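Manchas e risquinhos numa mesa branca marmorizada: limpar com quê?

Comunidade Trarar > Casa e limpeza > Superfícies

drorkov_16
Temos uma mesa grande com tampo branco marmorizado numa sala muito clara, pé-direito alto, portas de vidro. Lindíssima até alguém pousar um copo.
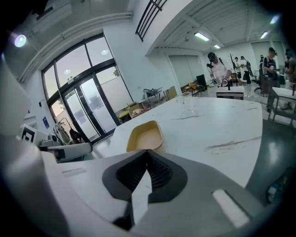

A mesa, com o tabuleiro bege e um copo transparente mais atrás.

Os veios cinzentos são do desenho, até aí chego. O problema são os círculos baços que só se veem de lado, ao fim da tarde, quando há visitas. Já tentei água morna e um pano, e depois o mesmo pano com mais convicção. Não sei se o tampo é pedra ou imitação, porque veio com a sala e sem papéis. Vinagre, sim ou não? E o tabuleiro serve de alguma coisa ou é só decoração?

rostami.casa
Vinagre não, pelo menos até saber o que tem aí. Se for mármore verdadeiro, o ácido come o polimento e fica com círculos novos para fazer companhia aos antigos. Experimente 2 gotas de detergente neutro em 600 ml de água, pano de microfibra bem torcido, e seque logo com outro. Teste primeiro num canto discreto.
Para saber se é pedra, espreite por baixo ou pela aresta – na imitação, o desenho costuma acabar onde acaba a superfície. Se for mármore e os círculos continuarem baços depois de limpos, já é o polimento que foi, e aí é trabalho de marmorista.
O tabuleiro serve, desde que os copos vão para cima dele. Ao lado, protege pouco.

jeller361
a minha mãe usava vinagre em tudo e nunca houve problema. a mesa era de fórmica, mas pronto

drorkov_16
Espreitei por baixo e a aresta é toda branca, sem um único veio. Imitação, portanto. Vou ao detergente neutro e deixo o vinagre para a salada.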